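Keeping a White Work Table White

My craft table is white, the walls behind it are white, and I must have been in a very optimistic mood when I picked all of that. I love how bright it is! But every pencil line and coffee ring shows up by lunchtime, so I've collected a few habits over the years.

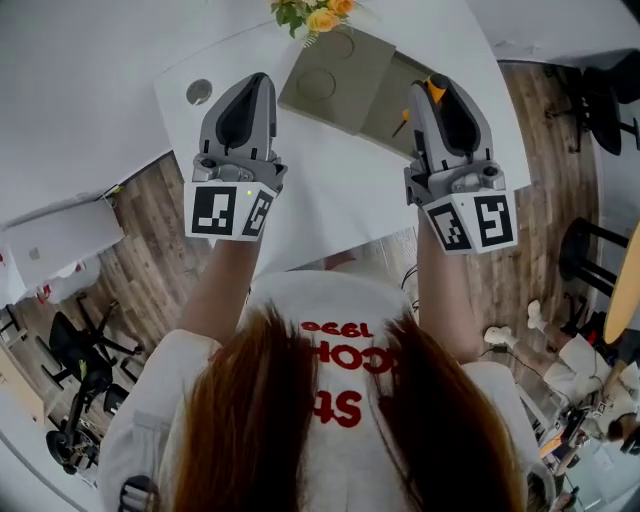
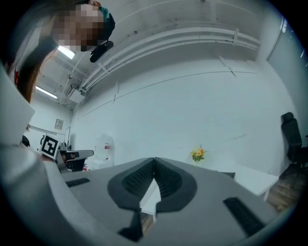

Start with a dry wipe

I used to go straight in with a wet sponge, and all that did was turn the dust into gray paste and push it toward the edges. Now I go over the whole top with a dry cloth first (an old T-shirt cut in quarters is perfect), and only then get anything damp near it.

Mix something mild

One squirt of dish soap in a bowl of warm water does most jobs. For pencil and scuff marks I make a paste from 2 spoons of baking soda and a little water, rub it on with a fingertip, and let it sit while I go put the kettle on. Try it on a hidden spot first, especially if your table has a shiny finish. I skipped that on my old Gresis desk and there's still a dull patch the size of a cookie.

Don't forget the cable hole

If your table has one of those round metal grommets for cables, have a look inside. Mine had crumbs, glitter and a button I'd been hunting for since September. A dry toothbrush gets around the rim, and a cotton swab does the rest. Unplug whatever runs through it before you start poking.

Tie your hair back

Long hair and a freshly wiped table do not get along, and glue is worse. I keep a hair tie looped on the lamp so I can't claim I couldn't find one. Same goes for loose sleeves. Short ones are best for messy work, or push the long ones up past the elbow.

Pipes up near the ceiling

My room has a run of them, and dust from up there ends up on the table sooner or later. I pull a sock over a broom handle, hold it on with a rubber band, and go along the tops before I clean anything lower down. Throw a sheet over the table while you do it!

What I keep in the drawer

Two cloths, the toothbrush, a small jar of baking soda and a white eraser, the soft kind. The eraser takes off light scuffs without any water at all. Wash the cloths without fabric softener or they'll leave streaks.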